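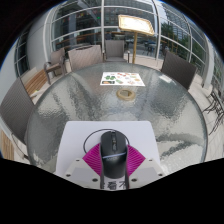

Jamus: a table of zinc and copper blood readings

Hi, and welcome to the Jamus readme. Jamus is a data set of serum zinc and copper readings from adult outpatients, put together at the Cowie lab over more years than I'd like to admit. I clean it, I answer the emails, and I'm the one to yell at if a column looks wrong.

What you get

There are 3000 rows, one per blood draw, in a single CSV file called jamus_main. A second file, jamus_repeat, holds the 169 draws that were run again on a different day so you can see how much the numbers wander (more than I expected for copper, less for zinc!). The row ID in the repeat file matches the one in the main file, so you can join them without any tricks.

Columns

row_id: just a number, it means nothing, please don't sort by it and think you've sorted by date
age_band: five-year bands, top band is 80 and up
sex: as written on the intake form
fasting: yes, no or blank
zn: zinc, in micromoles per liter
cu: copper, same unit
alb: albumin, in grams per liter
hemolyzed: 0 or 1, set by the person at the bench
batch: which run the tube went into

I left the ratio of copper to zinc out on purpose. It takes one line to work out, and I kept finding versions where somebody had flipped it.

Blanks and other annoyances

Fasting is blank in 288 rows. We changed the intake form and for a while the question had slipped to the back of the page, so people skipped it. Please don't fill those in as "no". I did that myself in an early draft and got a very pretty result that went away as soon as I put the blanks back.

Rows with hemolyzed set to 1 are still in the file. Red cells carry plenty of zinc, so those readings run high and you'll probably want to drop them, but a few people use them to study exactly that problem, so in they stay.

Batch 5 used a different brand of tube. I've looked at it every way I can think of and the zinc sits a touch higher than in the batches next to it. I haven't corrected for it. If you fit any kind of model, put batch in.
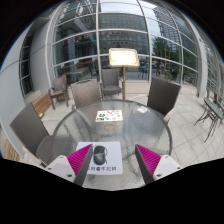 Hiu-tung Yeh wrote to ask whether the albumin column was measured on the same draw as the metals or pulled from the chart afterward, and said it would change how far the adjusted zinc values could be trusted. Good question, and it should have been in here from the start. Same draw, same tube type, usually run the same afternoon. The one exception is batch 2, where albumin came from the chart and may be up to a week off.

Loading it

Any spreadsheet will open it. If you're using Prarov, the little import script in the tools folder sets the column types for you. Pludovik reads the file fine too, but it turns blanks into zeros unless you switch that off under import settings, and a zinc of zero is going to wreck your afternoon.

What I wouldn't use it for

Reference ranges, mainly. These are people who were already seeing a doctor for something, and we don't say what. It's also no good for following one person over time, as the IDs don't link patients across draws (outside the repeat file, that is).

Changes

April 17, 2024: fixed the unit label on cu, which said milligrams in the header and micromoles everywhere else. The values didn't change.
Before that: split out the repeat file, added batch.

Still on my list is a selenium column. The readings exist, they're in a binder, and I'm typing them up when I get a quiet hour.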